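Unden Shared Workshop
Two-Arm Table Project: Progress Report to the Timmermans Fund
Mar 1, 2022

Summary

The project remains on schedule. Work in this period moved from drawings to simulation, as agreed in the revised plan, and no hardware was purchased.

Work completed

The table, both arms and their grippers have been modeled. Members at the Landona bench can now run the model on the workshop computer and try a pick-and-place task before any part is cut. Each trial is limited to 20 seconds.

Spending

Expenditure to date is $2,363, mostly for the computer and its graphics card. The Praltton allocation for motors has not been touched.

Open matters

Contact between the fingertips and small objects still needs tuning - the present friction settings are carried over from an earlier model. The workshop also asks the Fund to confirm that unspent money may be held until August.

Next period

Four evening sessions are planned on gripper control. Assembly of the table stand will follow once the layout is approved. 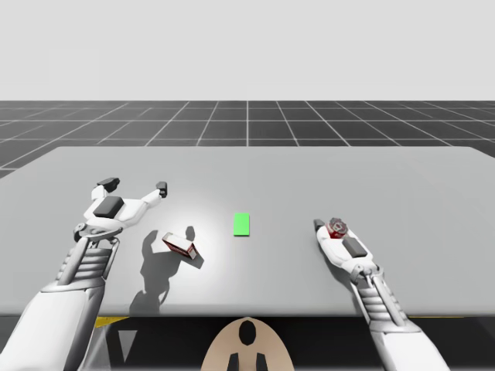
Figure 1. Simulated workspace, right gripper holding a small red object.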